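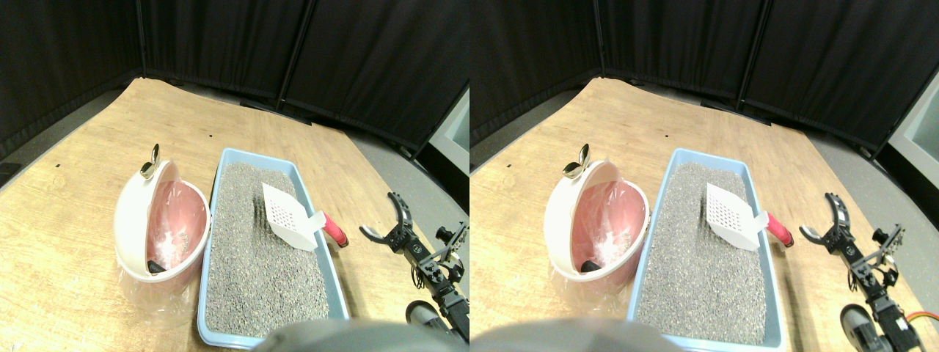 Hellblaue Wanne, graue Streu, schwarzer Vorhang.

Jestska – "Skalia" (Iver)
1. Mai 2020

Dritte Platte, erste auf Iver, und gleich 13 Stücke. Muss man erstmal wollen. Ich hab sie seit Januar als Promo hier liegen, hab sie vor mir hergeschoben, dann in zwei Nächten durchgehört, dann nochmal. Jetzt schnell aufschreiben, bevor sich der Eindruck wieder verschiebt. Der verschiebt sich bei denen nämlich ständig.

Kurz zur Lage: Jestska waren mal zu viert, jetzt zu dritt. Der Bass ist weg, also der Bassist, der Bass kommt aus einem Synthesizer und macht auf halber Strecke schlapp. Produziert hat Sombat Boonchu, der auch schon die EP "Abugri" gemacht hat. Die mochte ich sehr. Vier Lieder, trocken, laut, Gitarre links, Gitarre rechts, Stimme in der Mitte, fertig. Auf "Skalia" liegt jetzt Hall auf allem. Auf der Stimme sowieso. Auf der Snare auch, und das nehm ich ihm übel.

Der Anfang ist trotzdem stark. "Nordkante" geht ohne Intro los, mitten im Riff, als hätte jemand zu spät auf Aufnahme gedrückt. Zwei Minuten, kein Refrain, raus. Danach "Halbe Miete", etwas langsamer, schöne Zweitstimme, im Mittelteil eine Orgel, die klingt wie im Treppenhaus aufgenommen. Bis hierhin dachte ich: Platte des Frühjahrs, keine Frage.

Dann Stück drei bis sechs. Tja. "Ungerade" will Krautrock sein und hat dafür den falschen Schlagzeuger, der Mann kann nicht stumpf spielen, der muss immer noch ein Becken dazwischenwerfen. "Wachs" ist eine Ballade. "Wachs (Teil zwei)" ist dieselbe Ballade, rückwärts oder so ähnlich, fünf Minuten lang, ich hab beim zweiten Durchgang weitergedrückt. Und "Kolonne" hat einen Text über Pendlerzüge, bei dem mir nach der ersten Strophe klar war wo er aussteigt.
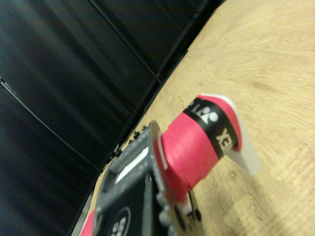 Am meisten ärgert mich dabei, dass die Band das alles besser kann. Live im Januar war "Kolonne" der Höhepunkt, doppelt so schnell, die Sängerin ohne Effekte und am Rand zum Heiserwerden. Kleiner Laden, vorne wurde geschubst, hinten mitgesungen. Auf Platte: Watte. Wer die Nummer nur von hier kennt, versteht nicht, warum die Leute danach am Merch-Stand Schlange standen.

Seite B (ja, ich rechne noch in Seiten) fängt sich wieder. "Skalia", das Titelstück, sieben Minuten, und keine davon zu lang. Baut sich aus einem einzigen Ton auf, irgendwann kommt ein Schlagzeug dazu, noch irgendwanner die Gitarren. Boonchus Hall passt hier sogar mal, weil das Ding sowieso aus der Ferne kommen soll. Direkt dahinter "Leihgabe", kürzester Song der Platte und mein liebster. Nur Gitarre und Stimme, man hört den Stuhl knarzen. Bitte mehr davon!

Danach wird es nochmal zäh. "Pfand" und "Gegenlicht" unterscheiden sich durch das Tempo und sonst durch wenig. "Alle Ämter" hat einen Bläsersatz, der wohl lustig gemeint ist. Der Schluss dann wieder gut, "Feierabend, leise", Akustikgitarre, ein Chor aus Freunden, der sich mehrmals verzählt beim Einsatz. Haben sie drin gelassen. Richtig so.

Zum Klang noch: Vinyl lag mir nicht vor, nur die Dateien. Über Kopfhörer ziemlich viel Zischen bei den S-Lauten, über die Anlage im Wohnzimmer okay. Der Synth-Bass matscht auf beiden. Kann sein dass das auf Platte anders ist, glaub ich aber nicht, das ist so gemischt. Die Auflage liegt bei 1,000 Stück, 20 Euro das Exemplar, Textblatt liegt bei. Zu den Texten lohnt das Blatt, da stecken ein paar Zeilen drin die im Hall komplet absaufen. Die zweite Strophe von "Pfand" zum Beispiel hab ich erst beim Mitlesen verstanden und mag den Song seitdem ein kleines bisschen lieber.

Unterm Strich steckt hier eine sehr gute Platte mit acht Stücken in einer mittelguten mit 13. Wer die Band nicht kennt, fängt mit "Abugri" an und holt sich dann "Nordkante", "Skalia" und "Leihgabe" einzeln. Wer sie kennt, kauft eh. Die Tour ist abgesagt wie alles grade, Ersatztermine gibt es noch keine.

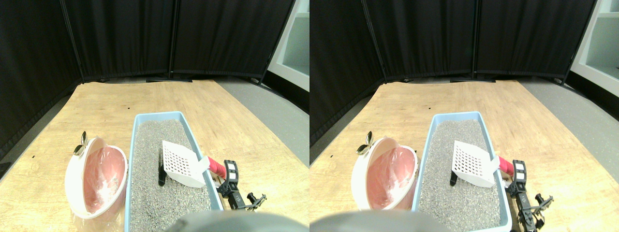

Anspieltipps

Nordkante
Skalia
Leihgabe
Feierabend, leise

Wertung

Sechs von zehn. Mit trockener Snare wären es sieben geworden.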